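Boot trays – do they save the floor?

Print this page | E-mail this thread

hallwaymud
Rikach wants $40 for a boot tray. Is there anything in it that a cheap one from the hardware store doesn't do? Salt wrecked our oak last November.

cbaxter_7
I doubt it. Two winters on plain plastic and my floor is fine. Same sort of thing as this:
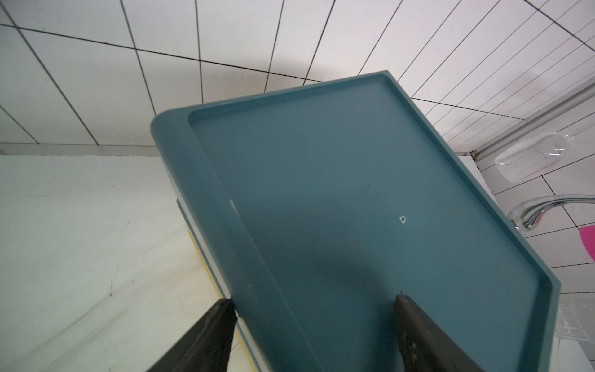 Teal plastic tray, raised rim, scuff on the lip.

tomoana_pete
Fine until it tips. Shallow trays slop over the second you move them. I'd pay for depth.

cbaxter_7
So don't move it full? Sponge it out first.

grout_skeptic
Neither of you mentions the grit underneath, and that's what scratched mine – I blamed the salt for months. Lift it weekly and sweep.

hallwaymud
Weekly is optimistic in this house. Has anyone owned the Rikach, or are we all guessing?

tomoana_pete
Guessing. Their reviews all read like the same guy wrote them.

Last updated: 14 March 2024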